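Ukeo Open Front Storage Bin, Blue

Home > Workshop & Garage > Small Parts Storage > Ukeo Bins

Ukeo Storage Bin, Blue Plastic
Order code 4000
Sold singly or by the carton
In stock, leaves us same day if you order before 2pm

Good plain bin for screws, plugs, washers, pens, Lego, seed packets, fuses, whatever is currently living in an old margarine tub. Sits on a bench or a table, hangs on a rail if you have the rail. Blue only at the moment. Red is coming back in March, grey we have stopped doing.

We've sold these for years and changed very little. Slightly thicker lip at the front than the old Salinas bin, same width, so if you have a row of Salinas ones on a rail these will sit next to them without a fuss. They will not stack on top of Salinas though, the ridge is different. Please don't ring to ask if you can file it down. You can, it's just not worth it.

At a glance

Material: polypropylene
Colour: blue
Max load: 2 kg per bin
Carton quantity: 49
Label slot: yes, front
Lid: no (see Kedelska lids, further down)
Dishwasher: top rack only, cool wash
Outdoor use: shed yes, open garden no, the colour goes

The carton quantity gets queried a lot. It is 49, seven layers of seven, thats how they nest in the box. No, we can't make it up to fifty.

Setting them out on a table

Most people buy a few for the bench first and do the wall later. Perfectly sensible. Put them within reach of whichever hand does the picking up, and keep the one you use most nearest. Sounds obvious but we all put the big one at the front and then reach over it all day.

Smooth tabletop and they slide a bit when empty. Drop of Grateo tack under each back corner, or a strip of drawer liner across the lot. Once there's some weight in them they stay put.
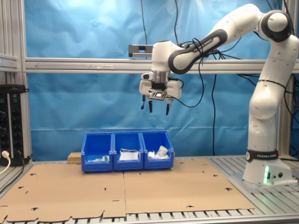 SMALL PARTS STORAGE / BLUE RANGE

Three bins to a work spot is what we'd start with. One for what's coming in, one for what's done, one for the odd bits. After that you'll know if you need more, and carriage on a small top-up order is the same price anyway.

If you want the bins at the same height as your work, go for the low riser (order code 750). Steel, painted white, rubber feet already on. Takes a short row of bins. Not meant for standing on, we had to put a sticker on it.

Rail and wall use

Bins hook over any of our rails by the back lip. Push down untill it clicks. To take one off, lift the front first and then up, don't yank it straight out or you'll have washers all over the floor.

Rail is sold seperately. Comes with end caps, no screws, as walls vary. Plasterboard: use proper fixings and find a stud for at least one end. Full bins weigh more than you'd think.

Load limit is per bin and applies on the rail and on the bench. Go over it on the rail and the lip will bend forward over a few months, and that isn't covered by the guarantee.

Labels

Front slot takes a card insert. One sheet of blanks in every carton, none with single bins, sorry, pick up a pack with your order. Pencil or biro is fine. Inkjet smudges if your hands are oily. There is a template on the downloads page, print at full size with no scaling or they come out too narrow.

Clear covers for the labels: Grateo, pack only.

Lids

Kedelska clip lids fit. Clear, flat, keep the dust and sawdust off. Two catches, one each side. You lose the hanging option with a lid on as the catch sits where the rail goes, so bench or shelf only. Lidded bins will stack, keep it sensible.

Cleaning

Warm water, washing up liquid, old paintbrush for the corners. White spirit on a rag for grease, wipe it off again straight after. No acetone. It dulls the plastic and it won't come back.

What buyers say

"Bought a carton for the model railway room and should have done it ten years ago. Lip a bit sharp on one, ran a bit of sandpaper over it, fine now."
Vilho Lindqvist

"Good bins. Box arrived squashed but contents ok."
Verified buyer

"Blue is brighter than on my screen. Don't mind it. Wife does."
Verified buyer

"Wish they did a half width for drill bits."
Verified buyer

(Half width: we've asked. Ukeo say maybe next year. Will put it here if it happens.)

Delivery and returns

Singles go by post, cartons by courier. Courier needs a signature unless you tell us a safe place in the notes box at checkout. Highlands and islands take longer, price shows once you put the postcode in.

Returns, unused, within the month, in the box they came in or one like it. You pay the postage back unless we sent the wrong thing. Cracked on arrival, send a photo to the shop email and we will post another, no need to send the broken one back.

Trade customers: log in before adding to basket or the discount doesnt show. We can't add it afterwards, the till won't let us.

Goes with

Low riser, white, order code 750
Ukeo wall rail, long
Ukeo wall rail, short (back order)
Kedelska clip lid, clear
Grateo label covers
Drawer liner, off the roll, cut to length

Collection

Counter open from 8am, side door by the loading bay. Ring first for more than one carton so we can have them down from the top store. Bring the order number, printed or on your phone.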